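Kitchen and Prep Staff Wanted - Selent Preserves, Brosimby

March 2022. Seasonal, with a chance to stay on. Please read the whole thing before you write to us. 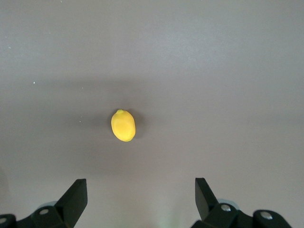 We make marmalade, chutney, preserved citrus and a couple of hot sauces out of a rented kitchen on Heydari Street. Small operation. Been going four years, started with a market table, now we sell to shops and two restaurants and do mail order in the winter. We need more hands before the summer rush and we need them trained by June, so this is a bit urgent.

What we're hiring for

Two prep cooks, one jar line and packing person, and one part-time driver. If you can do more than one of these, say so. If you only want one, say that too.

Prep cook
Washing, peeling, slicing, juicing, more slicing. Standing over a kettle stirring while your face steams. Weighing sugar. Writing down what you weighed, every time, in the batch book, in handwriting other people can read. Knife skills needed but we are not a restaurant and speed comes later. Even cuts matter more. You will be on your feet the full shift.

Experience in a kitchen is good. Canning at home counts. If your grandmother taught you to put up tomatoes and you've done it every year since, put that in your email, we mean it.

Jar line and packing
Filling, wiping rims, lids, labels, boxes. Then labels again when the printer acts up. Case weight is up to 30 pounds and you'll lift a lot of them. Suits someone who likes a steady job with the radio on. The labels have to go on straight. Picky people encouraged.

Driver, part time
Two mornings a week to start, maybe three by June. Local deliveries, our van. Clean license, ok with backing up to awful loading docks. You'll be dealing with shop owners so be pleasant. Also collecting empties and doing the produce run, which starts early. Like before-the-sun early.

Hours and pay

Prep and jar line are day shifts, 7 to 3:30, half hour lunch. We feed you, usually soup and bread, sometimes whatever batch didn't set right on toast. Four days a week most of the year, five in the busy stretch. No evenings. No overnight boils anymore, we tried that and everyone hated it.

Pay is hourly and we'll tell you the number on the first phone call, before you waste any time coming in. It's the same starting rate for everybody in the same job. Goes up after 12 weeks if we're both happy. Overtime paid as overtime. Driver is paid for waiting time too, not just driving.

Paid sick days from week one. It's a food business, please stay home if you're ill. You won't have to argue with anybody over it.

What the place is like

Hot. Going to be upfront on that. Two big kettles and one window that opens. There's a fan over the line and we take extra breaks in July and August. The floor has a step in it between prep and storage, which we know is a problem for some people - get in touch if that affects you and we'll talk through what can be moved. We've rearranged things before.

It smells great for the first week and then you stop noticing. Your family will notice.

Music is first in picks. Phones stay in the lockers while you're on the line, fine on breaks. Aprons, gloves and hair nets are provided, shoes are not. Closed toe, non slip. We'll put money toward a pair once you've finished your second week.

Allergens: we handle mustard, celery and tree nuts (walnut in the fall chutney). If you have a serious allergy to any of them tell us early so we can be straight with you on whether it's workable.

Who you'd work with

Ilir Radonjić runs the kitchen and writes the recipes. Quiet, fair, will re-taste a batch nine times. Parviz Bakhtiari does orders, money, scheduling and this ad, so blame me for the spelling. Plus the current crew, most of whom have been here over a year.

You don't need perfect English. Between us we can manage in Farsi, Albanian and some Spanish. You do need to be able to read a batch sheet, and we'll go over it with you untill it makes sense.

Stuff we can't do

We can't sponsor visas, sorry. Can't hire under 18 for the kitchen because of the equipment. Can't offer remote anything, the fruit is here. No unpaid trial shifts either - if you come in for a trial you get paid for it, cash or check, same day.

Food handler card

Required by your first real shift. If you haven't got one we'll pay for the course and you do it on the clock. Takes an afternoon. If yours ran out, same deal.

How to apply

Email is best. Put the job you want in the subject line. Resume if you have one, otherwise just a few lines:

- what work you've done, kitchen or not
- which days you can't do
- when you could start
- a phone number and a good time to call

No cover letter. Please no cover letter, there's no time to read them and you have better things to do.

Or drop a note in at the kitchen, Unit 4, 401 Heydari Street, the side door, after 2. Mornings we're mid-boil and can't come to the door. The front entrance is the Nirkero tile showroom, they're nice people but they don't take our mail and they've asked me to mention it.

Next steps: short phone call, then a visit to see the place, then a paid trial of half a day. After that we decide within the week and you'll hear either way. If you applied last fall and never heard back, that was my mess, the inbox got away from me during the holiday orders. Try again and you'll go to the top of the pile.

We'll keep the ad up until all the spots are filled. Driver will probably go first so dont sit on that one.

Bus stops right at the corner. Street parking is free past the laundromat, two hour limit on our side. There's a rack for bikes inside the loading door, bring your own lock.

Questions about the work itself go to Ilir, pay and hours to me. Both of us read the same inbox so just put a name on it.

Parviz
Selent Preserves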